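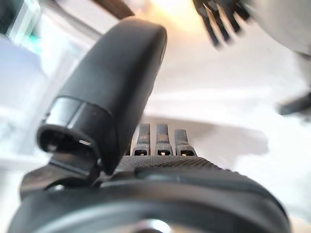

**适用范围**:本节适用于 Collness 系列嵌入式冷藏柜的安装、初次通电及门封检查。冷冻抽屉的设置见下一节。

## 4 安装与初次通电

### 4.1 安装前准备

1. 核对铭牌型号与装箱单是否一致。
2. 测量柜洞净高。最小净高为 1760 mm,深度应另留出插头位置。
3. 用水平尺检查底板,左右两侧均应测量。
4. 取下压缩机运输固定件,连同螺钉装入附件袋保存。

> **注意**:搬运时倾斜角度过大的,须直立静置后方可通电。

### 4.2 就位与固定

1. 将柜体推入柜洞,前缘与侧板对齐。
2. 旋转前调节脚,直至门体可自行停在半开位置。
3. 用随附的 Gourlay 角码固定顶部,先预紧,校正后再拧紧。
4. 安装底部格栅。通风截面不得小于 700 cm²,格栅前方不得堆放物品。

> **警告**:不得在柜体侧壁自行钻孔。制冷管路位于内壁与外壳之间,钻穿后无法现场修复。

### 4.3 初次通电

1. 将插头接入独立的接地插座,不使用接线板。
2. 按住温控键,显示屏点亮后松开。
3. 选择第 4 档。环境温度高于 36 ℃ 时,选择第 5 档。
4. 关门空载运行 7 小时,然后放入食品。

运行初期压缩机连续工作属正常现象。若显示屏出现代码 E2,断开电源,检查传感器插接件后重新通电。

### 4.4 门封检查与层架使用

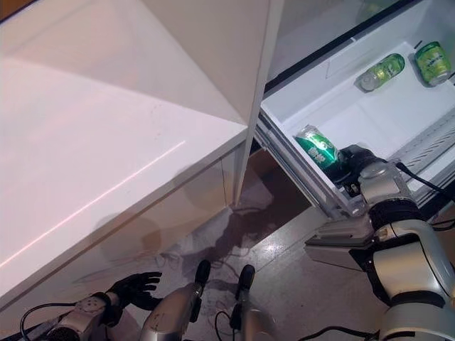
斯塔夫索普(Stuvthorpe),2024年8月30日

本小节为修订内容,替代此前版本的 4.4 全文。

1. 目视检查门封条四周,应无翻卷、裂口或异物。
2. 将一张纸条夹入门缝后关门,缓慢抽出,应有明显阻力。四边及四角逐处重复。
3. 局部无阻力时,用温水浸过的软布敷压该处,擦干后复测。
4. 复测仍不合格的,调整上铰链,每次不超过半圈。
5. 瓶装饮料横放时,瓶盖应拧紧,瓶身不得顶住门体。
6. 罐装饮料不得紧贴后壁出风口,以免冻结。

门面及内壁用中性清洁剂擦拭。不得使用含氯制剂、钢丝球或蒸汽清洁机。门封条槽内的积水用棉签吸干。

备用门封条由 Getach 供应,订购时须提供铭牌上的完整型号及门体开启方向。9月起,旧款卡扣式门封条停止供货,改用磁性嵌入式,两者槽宽相同,可直接更换。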